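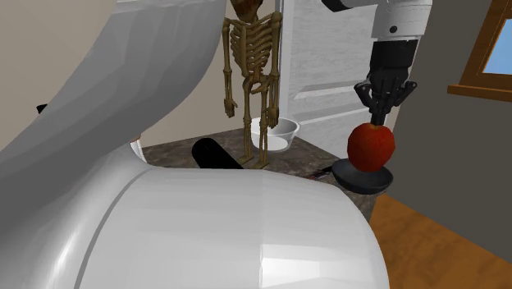

## 4.2 Changes in the preparation room

Before the trial, the preparation room at Zaltard was run by Ilze Kütt with a staff of 10. Each person had a stretch of counter and cleared it at the end of a shift. Under the plan drawn up with Arkbridge, an arm would take over part of the picking up and putting away, and the staff would decide what it was allowed to handle. The arm had not been installed when we did our interviews. What the staff worked with was a simulated kitchen, viewed on two screens in the old stock office.

The work consisted of looking at short simulated runs and marking each one as acceptable, not acceptable or unclear. A run might have the gripper holding an apple over a frying pan, and the reviewer had to say whether the hold was one they would accept from a new colleague. Arkbridge supplied 3000 runs. By the end of August the staff had marked 1490 of them, and 362 of those were marked unclear.

The unclear runs took up most of the talk in the room. Valdis Zariņš, who had 20 years on the counter, marked a run unclear whenever the arm itself hid part of the worktop. Priit Mockus marked the same runs acceptable if he could see the fingers and the thing being held. The two did not settle this between them, and Kütt asked Arkbridge for a written rule. The rule came three weeks later and sided with Zariņš, and Mockus went back through his earlier marks in his own time. He was later paid for the hours.

Crowded counters caused a different kind of disagreement. In the view shown in Figure 3, a table knife and an egg lie near each other, and a curved bar passes in front of the handle of a spoon. Staff agreed that they would move the knife first. They did not agree on whether the arm should be let near the egg at all, and two of them wrote comments longer than the form allowed. 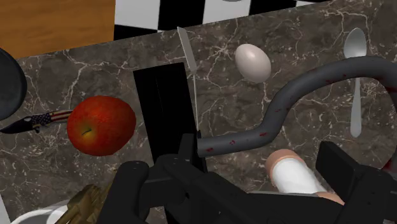 Figure 3. Simulated counter seen from above the gripper, with mixed items within view.

Reviewing was counted as light duty and paid at the ordinary rate. Four people told us they found it more tiring than counter work, mainly from sitting still. Ojārs Ozoliņš asked to be taken off it after a month and was. Those who stayed said they had begun to notice how they picked things up themselves, and one had changed the way she laid out her knives.

Kütt's own job changed more than the others'. She spent part of each morning sorting comments and passing them to Arkbridge, a task that was missing from the plan and from her job description. At the time of writing her hours on the counter had been cut by a third, and her title was the same.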